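Notebook, two-arm bench cell, October

Started 8:40. Cell has been idle since the end of last month. Kacper Makowska wants it sorting again before the Mercado visit, so today is the overdue service plus whatever we find. Rasmus Ots on the console, me on the arms. Margus came in after lunch.

State as left by the previous shift: right arm dropping out on long reaches toward the back of the tray. Left arm fine apart from the camera image freezing every so often. Log for the last full run shows 363 picks attempted and 323 placed. The previous run was better than that but I didn't find the sheet. Most of the misses are on the right arm, and most of those are marked "comm timeout, joint 3," so it is a cable or a connector and probably not the grasping.

Power off, waited for the LEDs in both slots to go out before touching anything. The right one takes longer. It always has.

Right arm first. Undid the strain relief at the base and followed the purple cable up to the elbow. It had been routed on the inside of the link at some point, then moved to the outside, and the old tie was still on it, tight enough to leave a flat spot in the jacket. Cut the tie. Jacket is dented but not split. Flexed it by hand with the meter on continuity and got a dropout with the elbow folded past about a right angle. Same result three times. The flat spot is where it breaks.

Replaced that run with one from the Vemness box. The new cable is a little longer than the old one, so there is more slack between the elbow and the base. I let it swing wide around the outside. Rasmus doesn't like it, he thinks it will catch the corner of the tray sooner or later. He may be right. For now it clears when moved by hand through the whole range, and a loose loop is better than a tight one for this joint. If it starts to rub, we go one size shorter and order it properly.

Checked the gripper cable while I was there. It needs enough arc on top to let the wrist turn both ways without pulling on the plug. Set the arc with the wrist at one limit, then turned it to the other limit and looked again. No pull either way.

Base bracket screws on the right: two of them took a quarter turn. Left side all tight. Marked all of them with paint pen so next time we can see movement without a wrench. Whoever does this after me, please don't use thread locker on the brackets. We had to drill one out in the spring and I don't want to do it again.

Left arm. Camera freezes. Unplugged the red connector on the camera mount, cleaned it with contact spray, plugged it back. It had felt slightly loose going out and felt firmer going in. I pulled lightly on the cable with the image up on the console and could not make it freeze. Not proof of anything. Leaving a note on the console to write down the time if it freezes again.

Wiped the rails and the tabletop. The small gray marks near the right rail don't come off with alcohol. Left them. The platform in front has scuffs from people leaning tool boxes on it, also left.

Powered up at 11:15. Both arms found home on the first try. Elbow moved through full range at low speed, ten passes, no timeout. Then at working speed, no timeout. Stopped for lunch.

After lunch, gripper calibration. Grippers had been off and on again during the last repair, so the old zero was not worth much. The procedure, since the printed sheet has gone missing and Gediminas asked for it to be written down somewhere:

Arm in the park pose, gripper empty. Open fully from the console and let it settle. Close at the lowest force until the fingers touch. Set zero. Open and close five times and read the value at contact each time. If it wanders by more than 2 counts, do it over with the fingers wiped. If it still wanders, look at the finger screws before blaming the motor.

Left was good the first time. Right wandered, so wiped the pads and did it over, and the second time it held. There was a film on them, I think from the oiled pliers in the last batch. From now on the pliers get a dry rag before they go on the table.

Then the tool layout. The standard set for this cell comes from Nivaldo Bastos and is meant to be a bit messy, with things lying at different angles and a few close together. The rule is that all of it stays in the middle where both arms can reach, and the back part of the table stays clear so the arms have somewhere to retreat to. Tray goes to the right rear. It is partly behind the right arm from where the fixed camera looks, which makes the placed tools hard to check on video. Kacper has asked more than once for the tray to be moved left. We tried that in the summer and the right arm then had to cross over the left one for half the places, so it went back.

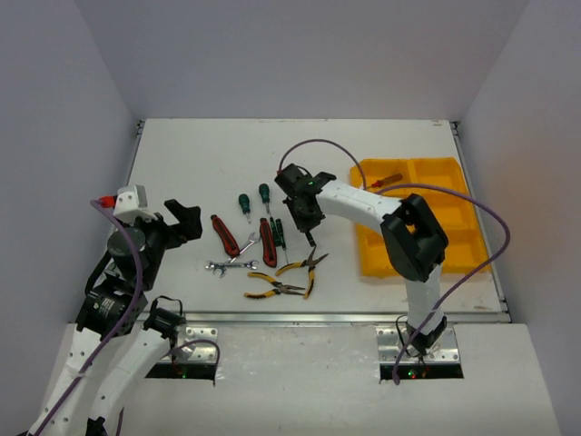

Photo: bench camera, two-arm cell / Skustolwood workshop

Still above was saved during the afternoon check, with one screwdriver in the upper left compartment and the other tools still out. The loop of purple cable I was talking about is the one that goes over the tray and out past the right edge of the table before it comes back down to the base. With the upper link reaching in toward the center like this, it lies wider than I expected from moving the arm by hand. Rasmus has a copy and has drawn a large arrow on it.

Things to watch in this layout. The two pairs of pliers overlap a little near the handles, and the right gripper tends to go for the crossing point when it should go for one pair. If it takes both, stop it by hand from the console. Don't wait for the force limit, the limit is set for the screwdrivers and is too generous there. The wrenches are the other problem. They are thin and lie flat, and the fingers have to come down almost to the table to get under the edge. If the table height in the config is off by even a small amount, the fingers either press into the surface or close on air.

So I checked the table height. Touched down with the right gripper at the four corners of the work area and once in the middle. Front two agreed with the config. Back right was low. Put a straightedge across and the table itself is flat, so it is the arm that leans, and that would fit with the two bracket screws that had backed off. Updated the config with the new values and saved the old file next to it under the same name with "before" on the end.

Ran the sort from the console after that, slow speed, 16 cycles. One miss on a wrench, one double take on the pliers which Rasmus stopped. No timeouts on joint 3. No camera freeze. Margus Jankauskaitė watched the last part and thinks the right gripper closes late. I couldn't see it but he has a better eye for that than I do. He will pull the timing from the log.

Ran it again at normal speed for some 2 hours with one of us in the room. The cable loop touched the edge of the tray once on a far reach. It slid off without catching and the arm didn't notice, but that settles the argument and we will go to the shorter cable. Until it comes, far reach is limited in the config. The limit is marked with a comment so it can be taken out again. It costs us the farthest row of compartments on the right side.

Spare parts used: one joint cable (Vemness box, that was the last one), three cable ties, contact spray, one pair of finger pads opened and then not used, back in the drawer.

To order: two joint cables in the shorter length, one in the long length for the box. Grovus has had them in stock before but their part numbers changed over the summer, so check the plug drawing before sending anything. The old number now gets you the version with the latch on the wrong side. Gediminas Ramanauskas has the account login.

Open items:

Camera on the left arm. Treat as not fixed until it has gone a week without a freeze.

Right gripper timing, Margus.

Bracket screws. Look at the paint marks at the start of each run day and write down if any have moved. If the right side backs off again I would like to take the arm off and look at the bracket itself. The holes are slotted and the washers we have are small for that.

Tie policy. Please no more hard ties over a joint. Hook and loop only, and loose enough to slide a finger under. There is a roll in the second drawer – it looks like tape but it isn't.

Config. Reach limit and new table height are both in the current file. If someone restores the "before" file to test something, put the current one back when done, or the right gripper will press into the table at the back.

Shut down at 5:20. Right arm parked over the front corner, left arm folded. Tools back in the box. Main switch off at the wall.

Added the next morning: checked the paint marks before powering up. None have moved. Elbow plug still seated. Kacper asked if we are ready for Mercado and I told him yes at slow speed, and to ask me again about normal speed when the cables are here.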